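Wrapped sandwiches on a snack table - how do you keep them nice?

Wai-kit Fu
I'm setting up a snack table for our reading room and I'm having so much fun with it! I picked up a clear tiered rack for the sweet stuff, and now I want to add triple-decker sandwiches on soft white bread, with a green layer on one side and an orange-red one on the other. I wrap each one tight in plastic and twist the ends together at the bottom. Should they go on the rack too, or stay apart from the candy bars and boxes?
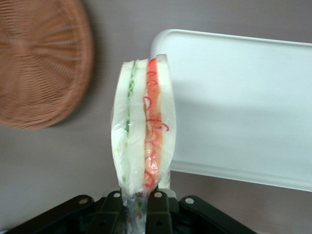
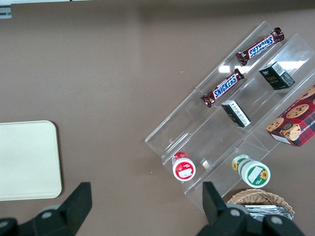
Kulluter wondered first of all how long they would be sitting out, and went on: Keep them in the fridge until people arrive, then put out a few at a time. Two hours at room temperature is my limit, less on a hot day. I did nearly 200 for a school fair this way and the bread stayed lovely and soft!

Bikora
Love a triple-decker! Pat your vegetables dry with a paper towel and spread butter right to the crusts - it keeps the bread from going soggy. I'd give the sandwiches their own tray, standing up with the layers facing out so people can pick by color. Leave the rack for things that don't need chilling.

Chiu
twist ties work too. or just fold the wrap under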